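Landamby method

The Landamby method is a form of structured group counseling in which members write short accounts of a personal difficulty and hear them read aloud by someone else. It was developed at the Landamby Clinic in Pristonside by the psychologist Drahomíra Jelínek and is used mainly with adults who have mild to moderate anxiety or who are adjusting to bereavement, divorce or job loss. It is classed as a supportive therapy and is not intended for the treatment of psychosis or acute suicidal states.

Background

Jelínek trained in psychodynamic group work and later moved to outpatient care. In her early papers she argued that many clients dropped out of groups after one or two sessions because they were expected to speak before they knew the other members. Her first trial groups let clients submit a written page in place of speaking. The page was read by the group leader, and the writer could choose whether to be identified. Attendance was better than in the clinic's ordinary groups, and the written page became a fixed part of the program.

The reading role was later passed from the leader to the members. This change was proposed by Rodrigo Casado, then a trainee at the clinic, who held that a leader's voice gave the accounts an official tone.

Procedure

A standard course has 13 weekly sessions of 80 minutes. Groups are closed, meaning that no new members join after the second session. Each member writes an account of no more than 500 words between sessions. Accounts are collected at the door, shuffled and handed out again, and a member who receives his or her own page trades it for another.

After each reading there is a silence of 5 minutes. Members may make notes during this time but may not speak. Discussion follows and is limited to the account as written. Questions to the author are allowed only if the author has chosen to be identified. Advice is discouraged in the first half of the course and permitted in the second.

The final session has no readings. Members receive their own pages back and may keep them or leave them with the clinic, where they are destroyed.

Variants

The Trillow variant replaces handwriting with typed pages, on the grounds that handwriting is easily recognized once a group has met several times. It also shortens the silence. A home-based variant for two or more members of one household uses accounts of ordinary daily routines, such as preparing a meal or leaving for work, in place of accounts of a difficulty. Sessions are held without a leader, who instead reviews the pages by mail. 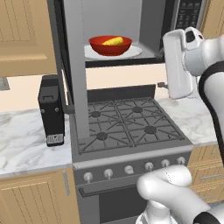
Household groups have a higher rate of early withdrawal than clinic groups. Casado attributed this to the loss of anonymity, which he regarded as the main working element of the method. Jelínek disagreed and placed more weight on the silence. The two positions have not been tested against each other in a controlled study.

Criticism

Critics have noted that the method depends on reading and writing skills and may exclude clients who lack them. Recorded accounts have been tried as a substitute, but voices are as easy to identify as handwriting. A second objection concerns the delay before advice is allowed, which some clinicians consider too long for clients facing an urgent decision.

The Herrera scale, often used to measure outcomes in these groups, has also been questioned. It relies on self-report and was designed for individual therapy.

See also

Bibliotherapy
Expressive writing
Group psychotherapy

This page was last edited on 28 September 2019.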